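Clistska Kitchen Pack: a review from someone who has now failed to pick up a lot of virtual bread

Posted 2024-12-23

I bought the Clistska Kitchen Pack in February because I wanted to test arm policies without washing anything. It's a set of simulated rooms with props you can shuffle, and it plugs into the Hillar planner with only a moderate amount of swearing. My license runs to 2029, by which time I expect to have read the manual.

Setup took me 35 minutes, most of it spent on a path with a space in it. After that you choose a room, choose a seed, and the thing deals you a counter. Some seeds are sensible. Others look like my own kitchen the week I moved in.

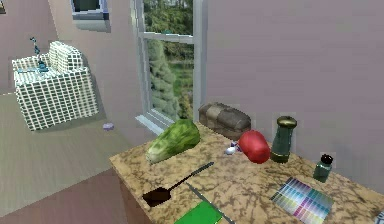 Where the pack earns its money is the mix of shapes. A lettuce and a pepper grinder want very different grasps, and a knife lying flat on marble will humble any planner you care to name. I ran 2000 episodes over a long weekend and Hillar finished with a deep fear of thin things. I sympathize.

Complaints. The marble texture is busy, and my segmentation model kept finding objects in the veins. Room lighting comes in 11 presets, several of which I can't tell apart. Support answered my one ticket politely and closed it before I'd read the answer.

I also tried the Ostermann pack, which loads faster — but its props are nearly all boxes, and my arm was already good at boxes.

Four stars. I'd pay extra for a drawer that opens.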